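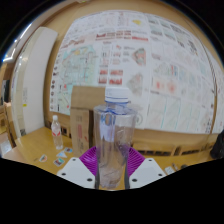 Progress report to Skatard: refillable bottle trial, period ending January

Prepared by Helge Amundsen, packaging store

1. Status
Stock intake and sorting are complete. Labelling is behind plan and will carry over into the next period.

2. Work done
Ganico delivered 400 clear plastic bottles in two sizes. All were checked for cracked necks and badly fitting caps. 96 were set aside, mostly for creased walls near the base – these can still be used for storage tests but will not go out to households. Large bottles are kept without labels until the batch is confirmed. Cardboard boxes from the delivery have been kept for the return leg.

Sânziana Tănase has rewritten the intake sheet. Cap and body are now entered separately, as the old sheet gave one result for both and the supplier could not act on it.

3. Spending
Labels and shelving are within budget. Carriage was charged twice on the second delivery; Nevzat Çınar has asked for a credit note.

4. Open points
The label adhesive leaves a residue after washing. Two other types are on order.
Shelf space at Grirnero is limited to 80 large bottles until the back bay is cleared.

5. Next period
Finish labelling, send the first 4 boxes to Grirnero and start the cap leakage test. Kelly Arruda will hold the test records.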